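Grellstead Picture House: Projection Booth and Film Night Handbook
Section 5. Setting up for a film night

Welcome to the part of the handbook that most new projectionists turn to first, and quite right too! If you've read the earlier sections on keys and the box office, you already know the building. Now we get to the good part, where the lights go down and a room full of people stops rustling its popcorn (well, mostly). Take your time with these steps the first few evenings. They get quick with practice, and Rozália Vávra, who wrote the first version of these notes, still follows them in order every single night.

Before the doors open

1. Switch on the booth power at the wall, then the sound rack, then the projector. Please keep to that order. Switching the rack on last sends a thump through the speakers that you'll feel in your teeth.

2. Give the projector 5 minutes to settle before you open the shutter. A good moment to fill in the top line of the log: title, running time, your initials.

3. Load the playlist for the evening. House slides come first, then trailers, then the feature. On the Tóth server the playlists are listed by show date, so check that you haven't picked up last week's.
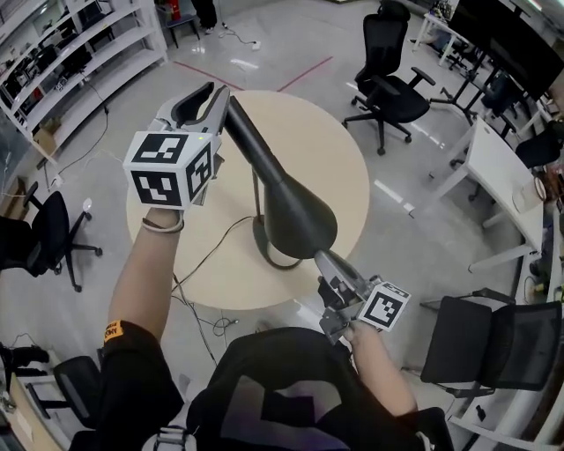
Desk lamp and table.

4. Play the first two minutes of the feature with the sound at the normal house level, which is 5 on the fader. Walk down to the middle of the auditorium and listen from a seat, because the booth window makes everything sound duller than it is.

5. Check the masking. Widescreen titles need the side curtains fully open, and older films in the squarish shape need them brought in until they just touch the picture.

Note: If the film has subtitles, sit in the back row and read a line or two. Anything you have to squint at will be worse for the person who forgot their glasses.

Caution: Never reach behind the projector while the lamp is lit. Shut the lamp off and let the fans run until they stop by themselves.

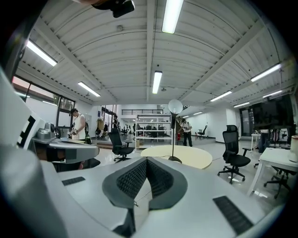

What should I do if the picture comes up but there's no sound?
Look at the input button on the sound rack first. After a talk or a quiz night it's often left on the microphone, and pressing "Server" brings the film sound straight back.

Starting the show

6. Wait for the front-of-house call on the booth phone. Please don't start by the clock alone, as there may be a line at the door on a wet evening in February and we'd much prefer to begin a little late with everyone seated.

7. Dim the house lights to half for the trailers, and all the way down when the feature's first card appears. The aisle lights stay on throughout.

8. Stay in the booth for the first ten minutes, and then look in at least once every half hour. We have 230 seats, and you would be surprised how long a full house will sit politely in front of a picture that's out of focus!

Note: For double bills from the Butarley collection, there's an intermission between the films. Bring the house lights up slowly, over a slow breath or two, so people's eyes can catch up. 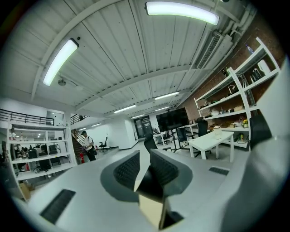 Can I pause the film if someone in the audience is taken ill?
Press "Pause" on the server, bring the house lights to full, and call front of house on extension 2962. Leave the projector lamp on unless you're told the show is over, so that we can pick up again smoothly.

Closing down

9. Let the credits run to the end, with the house lights at half. Some of our regulars like to read every name, bless them.

10. Close the shutter, put out the lamp, and wait for the fans. Then switch off the projector, the sound rack and the wall power.

11. Finish the log, with a line for anything odd you saw or heard, and hang the booth key on hook 3.

3 comments | 5 shares

Related sections
Receiving and returning film drives
Microphones for talks and introductions
Cleaning the booth window
Hosting the Miststead Shorts Evening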